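Council budget night, written up far too late

August. I should be in bed, it's well past eleven and I have a cold cup of tea next to me, but if I don't get this down tonight I'll lose half of it. The Cludlow budget passed! Five votes to four, after three and a half hours, and I was there for every minute of it with my knitting and a bag of mandarins.

I know how that sounds. My sister rang while I was walking back to the car and when I told her where I'd been she said "on purpose?" But I love a budget meeting, I really do. Everything a town cares about gets dragged out and put in a column, and then people who see each other at the supermarket have to look across a room and say which columns matter more. You get more of the real Cludlow in one night like that than in a year of ribbon cuttings.

The chamber was fuller than I've ever seen it. They'd put extra chairs along the back wall and people were still standing by the door, most of them there for the library hours. There was a whole row from the Roman Street end, where the footpath has been dug up since autumn, and they had made matching badges out of orange cardboard. I got the seat behind the pillar again. I can see six councillors from there if I lean, and the other three I know by voice.

So, the main fight. The draft had the library closing at two on weekday afternoons, which would have saved a fair bit on paper, and it also put the rates up by more than anyone wanted. Everybody in that room was cross about one or the other and a good few were cross about both. Cr Hamada (Ryota Hamada, the newest one, he only came in at the last by-election) had an amendment that kept the library open till half past five and paid for it by putting off the new depot roof for a year. He'd done his homework too. He had the roof report with him, all 58 pages, with little coloured tabs sticking out the side, and when the deputy mayor said the roof couldn't wait he turned straight to a tab and read out the bit where the engineer says it can.

There was a noise in the room when he did that! A sort of happy murmur. The mayor had to ask for quiet.

Then came public questions, which went on and on, and I enjoyed nearly all of it. A boy in school uniform got up and said he does his homework at the library because there are five of them at home and one table. He spoke for less than a minute and sat down bright red. A man from the Plulter side of the creek wanted to know why his road never gets graded, and he had brought a jar of the actual gravel. A woman spoke very well about the petition, which ended up with 3000 signatures, an enormous number for us. I signed it outside the bakery back when it was one sheet on a clipboard, so I felt quite proud, as if I'd bought shares early.

I put my own hand up as well. My heart was thumping like mad. I asked whether the small grants fund was staying at the same level, and the finance officer said it was, with 200 dollars extra per group for insurance costs. She was lovely about it and told me which page to look at. I wrote down the page number and then couldn't read my own writing. I'll ring tomorrow.
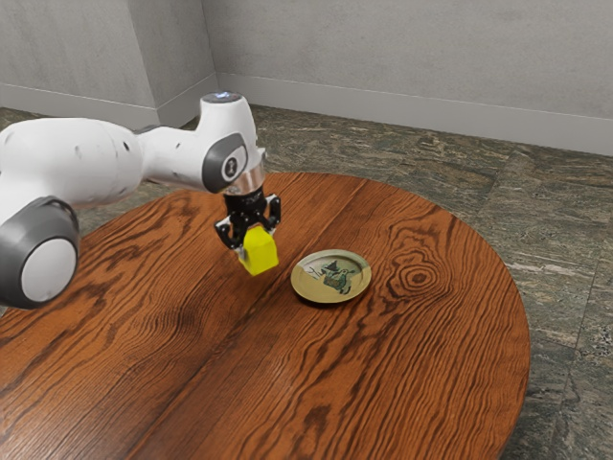 Yellow block, round table, one very nice plate.

They broke for ten minutes after questions and I had a good natter in the corridor. Opinion out there was that it would go down five to four. Cr Hamada was by the water cooler on his own, going through his tabs, and I wanted to say well done but I thought he looked like someone who needed his ten minutes. I ate a mandarin and read the noticeboard. There's a consultation opening on the Stiltis reserve, closing at the end of next month, and hardly a soul has heard of it. I must put a note through a few doors. If they're going to change the parking there, the junior footy families ought to get a say before it's decided.

Back in, and the debate proper started. I'd expected the deputy mayor to dig in, and she did, but she argued it well and I'll give her credit. She said that every council for as long as she's been on it has put off the depot roof, and that one day the crew will be working under a tarp and we'll all be paying double. It was a fair point. I found myself nodding, and I was wearing an orange badge at the time (one of the Roman Street people had spares). I do like it when the person I disagree with makes me uncomfortable. It usually means somebody is doing their job.

The surprise was Cr Number Eight, as I call him, who has sat on that council for years and whose voice I had to think about before I could place it. He always votes with the mayor. He cleared his throat and said he had been into the library on his way to the meeting, to return a book, and had counted the people in there and thought about where they would go at two o'clock. Then he said he'd be supporting the amendment. He sat back down and folded his arms. I dropped a stitch, and I've only just found where.

Hands up for the amendment: five. Against: four. People clapped and the mayor let it run for a bit before he hushed us, and I thought he looked a little relieved himself, though he'd voted no. Then the budget as amended, the same five and the same four, and it was done. Library open till half past five. Roof put back a year. Rates still going up, and I'm not going to pretend I enjoyed that part, but I've looked at the figures and I can see what it pays for.

The footpath got nothing extra. The Roman Street row stayed in their seats for a while after everyone else got up. They've been told the works will be finished from the existing money, and they've been told that before. I went over and said I'd come to their next get-together if they want another body, and they've put me down for a plate of something. Lemon slice, I suppose, if the tree holds out.

Walking out I passed the boy in the uniform with his mum, and he was telling her the whole thing over again from the beginning, although she had been sitting next to him. I hope he runs for something one day. I'd letterbox for him.

Things to do before I forget:

Ring the finance officer about the grants page.
Get the closing date for the Stiltis consultation, in writing this time.
Write to Cr Hamada, a proper note, and one to Cr Number Eight, whose name I really should use.
Return my own library books. Two are overdue, and after tonight I couldn't look anyone in the eye.
Find out if the gravel man ever got an answer. The mayor said he'd take it on notice and I didn't hear anyone say when it would come back.

Next meeting is the planning one, which is usually quieter, only there's a drive-through coffee application on the list and I think that will bring people out. I'll get there early and try for a seat that isn't behind the pillar. I've nearly finished the sleeve, apart from the bit I now have to pull back to the amendment.

Quarter past twelve. Bed.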